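Dagmar Vaněk has managed admissions at Badach, a residential care home with 144 rooms, for long enough to have seen the fee sheet rewritten twice. The current version came into force in February and separates the room charge from the care charge, which earlier sheets did not.

"Families compare the headline figure and stop there," she says. "The room is fixed. The care band is reviewed after 40 days, and that is where the bill moves."

Badach uses four care bands. Assessment is done by a nurse, at present Zihan Shen, who scores mobility, medication, continence and night-time needs separately. A resident who changes band is given written notice before the new charge applies. Couples sharing a room are assessed as 2 residents but pay a single room charge.

Vaněk wants applicants to ask what happens during a hospital stay. At Badach the room charge continues and the care charge is suspended from the second night. 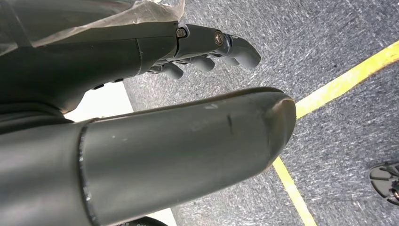 "Ask for that in writing," she says. "Ask about laundry and chiropody as well - they are often billed apart."

The waiting list is kept by date of application, with respite stays on a separate list. A place on one gives no priority on the other.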